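Painting over an old grey primer on metal shelves, which paint will hold?
Home and Garage > Paint and surfaces
Asked by Nelu Iordache

Hello to all. I have five metal shelves from my uncle's shop in Matar and I want to use them in our kitchen. They have an old grey primer, and on two of them it comes off when I put something heavy and pull it. I washed them with dish soap on Wednesday and let them dry in the hall. Must I take everything down to the bare metal, or is it enough to sand the bad places? I have one tin of white enamel, 683 ml, and I would like not to buy a second one. My wife wants them before her mother comes in September.

Tamsin Tomoana
Sand only the bad places. Start with 100 grit where the paint is lifting, go finer after that, and feel the border with your finger. If you can feel a step, the step will show under enamel. Wipe with white spirit, wait, then put metal primer on every bare spot the same day. Two thin coats of enamel, and leave a full night between them. One tin should do five shelves if they are not very deep, but you did not write the size.

Amanuel Tekleab
just buy new ones, Surkeck has them cheap

Golshifteh Shojaei
I agree with Tamsin, but I would like to add one thing about waiting. Enamel feels dry after some hours and it is still soft inside. I put jars on mine after two days and they stuck, and when I lifted them they took the paint with them in small rings. Now I wait 11 days before anything heavy goes on. It is long, I know. Also please do not slide things on painted metal, lift them.
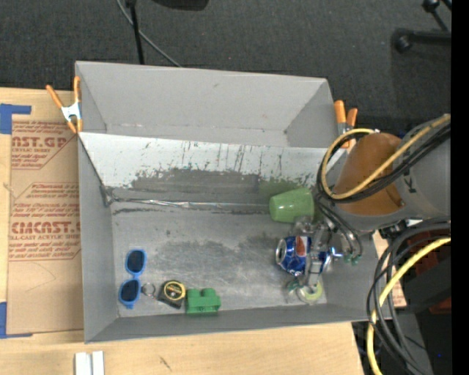 For the kitchen I also lay a piece of cork under the pots, and I change it when it becomes greasy. If the enamel is too thick for the brush, add a very little thinner and stir slowly, so you do not make bubbles.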